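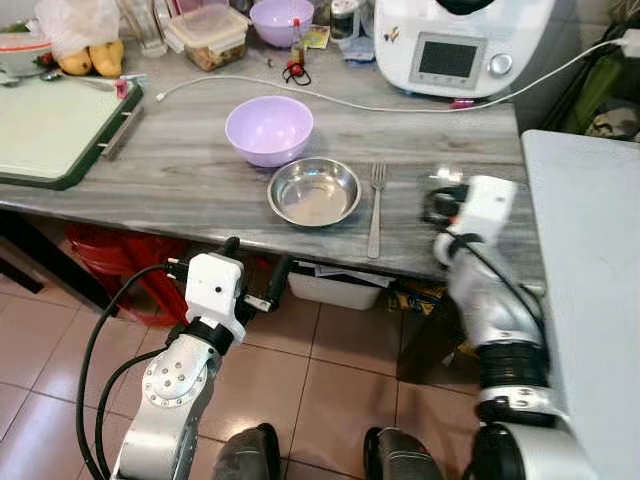

Everyday tableware

Everyday tableware is the set of bowls, cups and cutlery a household keeps in regular use, as opposed to pieces stored for guests. It is usually made of plastic, stainless steel or ceramic, and pieces of different materials are often used together at one meal.

Bowls and dishes

Plastic bowls are light and hard to break. Stainless steel bowls do not chip and do not hold odors, but they pass heat quickly to the hand. Shallow forms are used for side dishes and deeper ones for soup, rice or cereal.
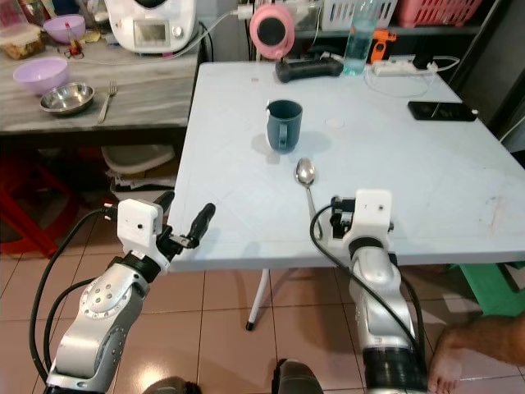 A mug and a stainless steel spoon on a light plastic table.

Mugs have thick walls and a handle, and are normally used without a saucer. A common size holds 14 fluid ounces.

Cutlery

Forks and spoons are placed beside the bowl with the handles toward the diner.
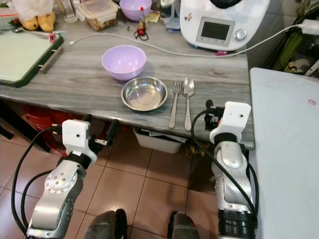 In many homes there is no separate dining table, and places are laid on the same surface where food is cut and prepared. The Stalton household survey of 2000 recorded this habit mainly in smaller apartments.

Storage

Bowls of one shape are nested to save shelf space.

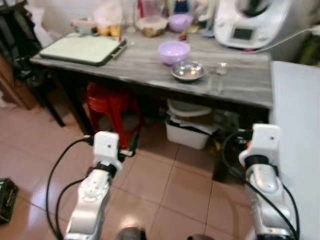 Pieces used daily are often left out near the cutting board and food containers. Cutlery is kept in a drawer or an upright holder.

See also: Cookware; Cutting board; Food storage container

Last edited November 25, 2021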